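Kitchen Helper Arm: Setup Tips for the Sturkero Kit

The kit from Hemmin ships with an arm, a gripper and a disc of preset tasks. Start with toy food and a plain white table.

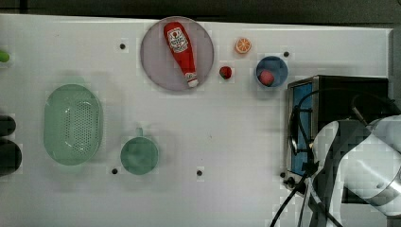 Clearance matters more than speed. Leave the middle of the table open and keep tall items near the sides. The factory speed setting is 215; drop it for the first 30 runs.

1. Put the plate down first, then the bottle across it. Save that layout as your baseline.

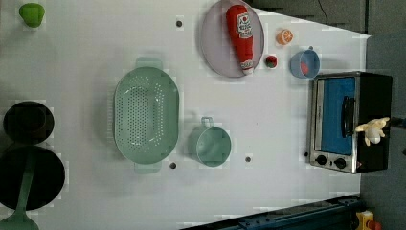

2. Check the wrist view before each run. Round items should fit between the fingertips with room to spare.
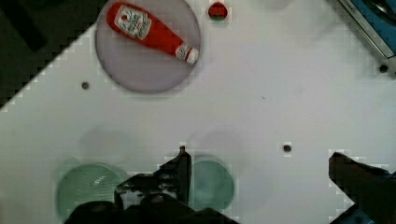
Wipe the lens with a dry cloth every 5 runs. Light cups tip easily, so lower the grip force one step for them.
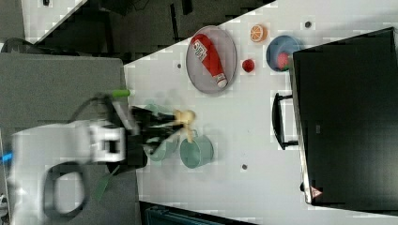

Waraporn Saengthong writes that the Prunisetti finger pads hold smooth cups better than the stock ones, but wear out sooner.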